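Claw hammer

A claw hammer is a hand tool used for driving nails into wood and for pulling them out again. It is the most common hammer in homes and is sold in almost every hardware store.

Parts

The head is made of metal. One side of it has a flat face, which strikes the nail. The other side is the claw, a curved fork with a narrow opening between its two points. The handle may be made of wood, steel or fiberglass – the last two often have a soft grip. Many makers use bright colors such as yellow or orange together with black, so that the tool is easy to find on a workbench.

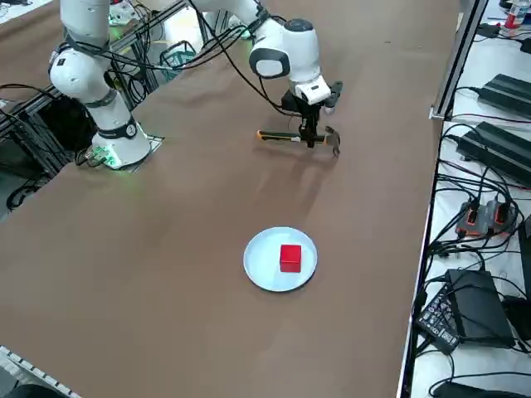 The curve of the claw is important for its work. When the head is rolled back on its curve, the handle becomes a long lever, and a small force of the hand is enough to lift the nail. A straight claw, also called a rip claw, is preferred for separating boards.

Use on a covered table

For small repairs indoors, a table is often covered with paper or another flat material, which protects the top from scratches. Small parts are kept on a plate or in a shallow dish. A raised rim stops them from rolling to the floor. The craft teacher Rosalinda Lacson recommends in her handbook for beginners that the plate stays away from the place of hammering, as strong blows can make it move. 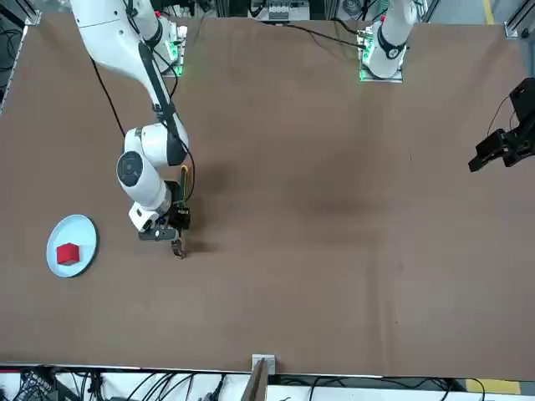

Round plate with a raised rim, holding a small red cube.

Care

The head should be kept dry and may be wiped with a little oil. A loose head is dangerous – the hammer must not be used until it is fixed. Wooden handles can become dry in winter and should be checked in January or after any long period of heating.

See also: Ball-peen hammer, Mallet, Nail, Pry bar

Last edited 2025-08-09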